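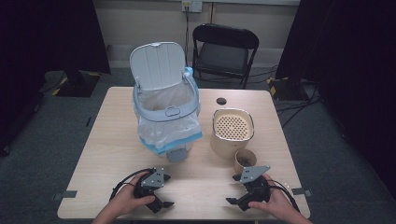 Bai Vaccine Refrigerator, 24-Liter Countertop Model

Supplied by Gurura Medical Equipment, Plultaston

Product overview

The Bai countertop refrigerator is intended for medical practices, school health offices, and small public clinics that keep a limited stock of vaccines and other refrigerated medicines. It has an internal volume of 24 liters and holds its contents between 2 and 8 degrees Celsius. The unit runs on standard wall power. It is designed for daily storage inside a building and should not be used to carry vaccines between sites.

A fan moves air behind the rear wall and under each shelf. Stock should be kept inside the marked loading lines so that the air path stays clear. The door has no storage bins. Practices replacing a household refrigerator should allow for this when they work out how much stock the unit will hold.

The refrigerator may be ordered with a left-hand or right-hand door. The hinge cannot be changed after delivery, and the purchaser is asked to confirm the required side on the order form.

Temperature control and recording

The set point is fixed at 5 degrees Celsius when the unit leaves our workshop. It may be adjusted only from the service menu, which is protected by a four-digit code. The code is sent to the person named on the order as responsible for vaccine storage.

A Grilora temperature logger is fitted as standard. Its probe sits in a sealed glycol bottle on the middle shelf and must remain there while the unit is in use. The logger holds 3000 readings. When the memory is full, the oldest readings are replaced. Readings may be copied to a computer through the port on the front panel and saved as a plain table or as a signed report.

The alarm sounds and a red light shows when the probe reading leaves the permitted range. The sound can be silenced for 30 minutes. The light remains on until the reading has returned to range and a member of staff has pressed the acknowledgment key. Both events are entered in the record.

Practices that must notify a health authority of temperature problems should continue to follow their own written procedure. The logger does not send notices to any outside body.

Placement

The unit should stand on a level surface that can bear its loaded weight, away from radiators, sterilizers, and direct sunlight. A gap the width of a hand is required at the rear and on both sides. The power cord should go directly to a wall outlet. Extension cords and outlets controlled by a light switch must not be used.

The refrigerator is rated for use at elevations up to 2000 meters. Purchasers at higher sites should contact the sales office before ordering.

Unpacking and first start

The refrigerator is delivered upright in a single carton, with the shelves, probe bottle, keys, and printed guide packed inside the cabinet.

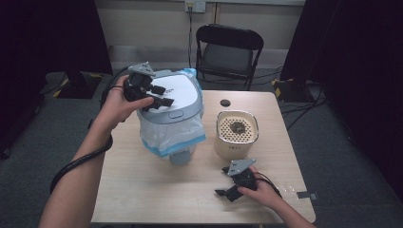 Unpacking should be completed before any vaccine stock is brought into the room. Remove the outer carton, the corner pads, and the strips of film on the door and shelves. Check the door seal on all four sides and report any damage on the delivery sheet. Small pieces of film and shelf ties can go into an ordinary lined trash can, and a small white and gray one kept on the table, with a clear bag draped over its sides, is enough for the purpose. The carton and corner pads should be kept until the first full temperature record has been reviewed, as they are required if the unit has to be returned.

Leave the cabinet standing upright for four hours before connecting it to power. Once it is running, the door should stay closed until the display shows the set point. Stock may be loaded after one full day of readings within range. The person responsible for vaccine storage should save this first record and sign it.

Routine care

The interior should be wiped each month with a soft cloth and a mild soap solution. Bleach and abrasive cleaners will damage the shelf coating. Stock must be moved to another monitored refrigerator during cleaning.

The door seal should be checked at the same time. A sheet of paper closed in the door should hold firmly at every point along the edge. If it slides out, the seal is to be cleaned and tested again, and replaced if the result is the same.

The logger battery supports recording during a power failure. It does not run the cooling system. During a failure the door must be kept closed, and the reading on the display should be written down at the intervals set by the practice's own procedure.

What is supplied

One Bai countertop refrigerator
Three coated wire shelves
One Grilora logger with probe and glycol bottle
Two door keys
One data cable
Printed user guide and shelf labels
Calibration certificate for the probe

Spare shelves, replacement seals, and additional keys are listed in the parts section of the catalog. Orders for keys must give the serial number from the plate inside the door.

Calibration and service

The probe certificate is valid for one year. Gurura offers an exchange service under which a newly certified probe is sent to the practice and the old one is returned in the same box. Reminders are sent to the address on the order, and practices that change address or ownership are asked to inform the service desk.

Repairs to the cooling system may be carried out only by a technician approved by Gurura. Opening the rear panel ends the warranty. A loan unit can be requested when a repair cannot be finished on site, subject to stock at the Plultaston depot.

Purchasing for public clinics

Public clinics and school health offices may order against a purchase order in place of card payment. The order must state the delivery address, the door side, and the name of the person responsible for vaccine storage. Quotations are valid for 30 days. Prices in the current list apply until the revised list is issued in February.

Group orders from a district or county health department may be delivered to separate sites. Each site will receive its own delivery sheet and certificate. Requests of this kind should be sent in writing to Nuria Moges, Institutional Sales, at the Plultaston office.

Returns

Unused units may be returned within 30 days of delivery in the original carton. A unit that has held medicines is accepted only if it is faulty, and a signed cleaning statement must be attached to the outside of the carton. The form is included at the back of the user guide.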